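Junus scraps pick-up queues and fuel charges at Drakville airport desk

Jul 19, 2019

FOR IMMEDIATE RELEASE

Car hire firm Junus has changed the way it hands over keys at Drakville airport. No more desk queue for anyone who books ahead. Licence and card details go in online the night before, bay number comes by text, keys are in the lockbox by the car. Drive off.

The change covers all 400 cars at the site and starts with bookings made from today. Customers who'd rather speak to a person still can, the desk stays open from first flight to last.

Also going: the refuelling charge. Up to now anyone bringing a car back under a full tank paid a flat fee on top of the petrol. From now on it's petrol only, at the pump price shown on the board at the Vesar filling station opposite the return lane. Receipts by email the same day.

"We had people landing at midnight with two tired kids and then standing in a line to be sold insurance they already had," said Leonor Morais, head of rentals at Junus. "Our own staff hated it as much as teh customers did. So the line goes, and the sales pitch goes with it." 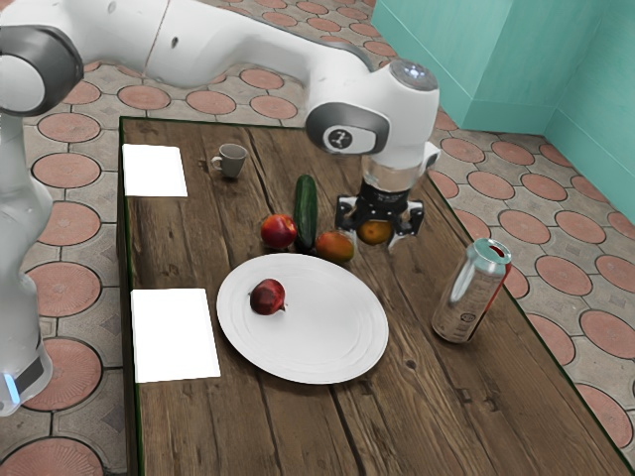

Extra cover is still on offer but has to be ticked at the time of booking. It won't be brought up again at the airport. Prices for it are the same as last year.

On car classes. Junus will now name the exact model on bookings made 14 days or more ahead, in the small and family classes. Book a hatchback, get that hatchback. If it's off the road on the day the customer picks from whatever is parked in the next class up, no charge, no form. Vans and seven-seaters not included for now.

A trial of the lockbox pick-up ran in February at the smaller Bettencourt depot, next to the railway station. Drivers there asked for better lighting in the bays and a phone number that gets answered at night. Both are in place at Drakville. The night line is staffed until the last car is out.

"Bettencourt was a bit rough the first week, wrong keys in wrong boxes," Morais said. "Better to find that out with a small yard then a big one."

Week-long hire of a small car at Drakville starts at £169 including unlimited miles and a second driver. Under-25s pay more, see the website. Child seats must be booked ahead. Late returns: 30 minutes' grace, then an hourly rate.

Existing bookings move over to the new system automatically, customers will get an email with what to do. Anyone without email can ring the desk.

Other Junus branches to follow, dates to be confirmed.

ENDS

Notes to editors
Leonor Morais is available for interview by phone. Photos of the Drakville bays on request.
Contact: Junus press office, Drakville airport, Arrivals level.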